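1/ Equipment budget season. I have 239 lines in a spreadsheet and a strong wish to be doing something else. A thread on buying two robot arms for laundry work, for anyone about to fill in the same form.

2/ We asked for quotes from Nurkov and Rollitz. Nurkov's came back in a day and was one page long. Rollitz sent 27 pages, of which 29 per cent, by my reckoning, was a history of Rollitz.

3/ Budget for two arms from the start. One arm with a piece of cloth is mostly an expensive way of moving a heap from left to right.

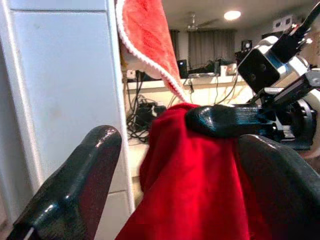 *Thread last updated: Monday, March 4, 2019*

4/ Red velvet is a good thing to put in front of a sales rep. Every demo I've sat through used a crisp cotton square, ironed. Bring your own cloth in a carrier bag and watch the room go quiet.

5/ The arms are the easy line. Then come mounts, cables, spare cables, power strips, and the cable you need to reach the power strip. I put down 200 for "sundries". The sundries laughed and went over by June.

6/ Finger pads get their own line. They're consumables, like printer ink, and priced by people who have met printer ink. Fujimoto sells them in packs. Illanow sells them singly, with postage on each.

7/ Ask who pays for the engineer's travel. Ask before you sign. Ask again after lunch.

8/ Also ask for a trial on a mixed pile, with several fabrics at once. A single towel on a bare table tells you very little about a Tuesday. 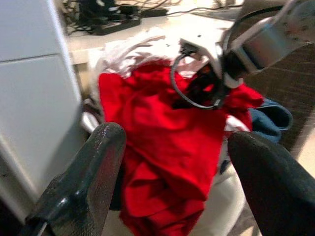

*Red on top, white and blue underneath.*

9/ We're going with Nurkov for the arms and Fujimoto for the pads. Rollitz was cheaper until we added the service contract, and then it was a different sort of number – the sort you read out slowly in a meeting.

10/ Still open: whether the second set of grippers comes out of this year's money or next year's. Finance says next year's. Next year's budget holder is also me, and I've already told myself no.

11/ If you've had a service contract with Illanow, my messages are open. Especially if it went badly.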